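Zoltby desk booking app: a review after a winter of hybrid work

By Ilham Morsy
January 28, 2022 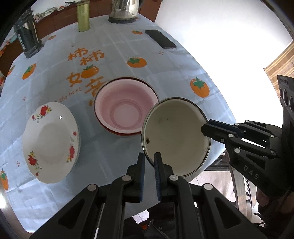
Our office went to a split week in November. Most of us are home three days and in the building for two, and there are fewer desks than people, so we needed some way to book one. The company picked Zoltby. I was the person asked to set it up, and I have used it every working day from then until now, both from home and from the office.

Zoltby does two jobs. It lets you reserve a desk or a meeting room, and it keeps a shared calendar that shows who is working where. You can use it in a browser or on a phone. We use both.

Setup

You upload a floor plan and drop desks onto it. This took me an afternoon. The plan has to be an image file, and if you replace it later the desks stay where they were and you have to drag them all to the new spots. I found this out when Facilities moved the printers. Adding people was easy. I pasted in a list of email addresses and everyone had an invite within 15 minutes.

Day to day

Booking a desk is quick. Open the app, tap the day, tap the desk. If you sit in the same place every time you can set a repeat booking, though it runs out after a month and gives no warning when it does. Two of my coworkers came in and found their usual desk taken for that reason.

The part I use most is the calendar. At home, I can see before I call someone if they are in the office, working from home or off. You set your own status and can add a short note, such as "school pickup until 4." That has cut down on messages asking where people are. My manager used to send a round of those every morning and has stopped.

One thing I would check before rolling it out is who can see what. By default, managers get a weekly report of how many days each person came in. Some people on my team were not happy to learn about it. It can be turned off, but only by an admin, and the setting is under Billing for some reason. We turned it off and told everyone we had.

Problems

The phone app logs me out a lot. It also sends too many notifications until you go in and switch them off one by one - there is no single off switch. Meeting room bookings don't sync both ways with our email calendar. A room booked in Zoltby shows up in email, but a room booked in email does not show up in Zoltby, and we had a couple of double bookings before we told everyone to use the app only.

Support answered me the same day on one question and took most of a week on another.

Price

We pay 4,000 dollars a year for the whole office. I also tried the free trials of Berrada and Kostier. Berrada has a nicer floor map and proper two-way calendar sync, but the home and office status was an extra charge. Kostier was the cheapest and felt like it was made for hotels. It kept asking for a check-out time.

Who it suits

If your team is mixed and people mostly want to know who is in on which day, Zoltby does that well. If you mainly need meeting rooms, look at Berrada first. A small team that is home nearly all the time can get by with a shared spreadsheet - we did for the first few weeks and it was fine.

Our contract comes up for renewal next November. I have asked for the sync to be fixed before then and was told it is on the list.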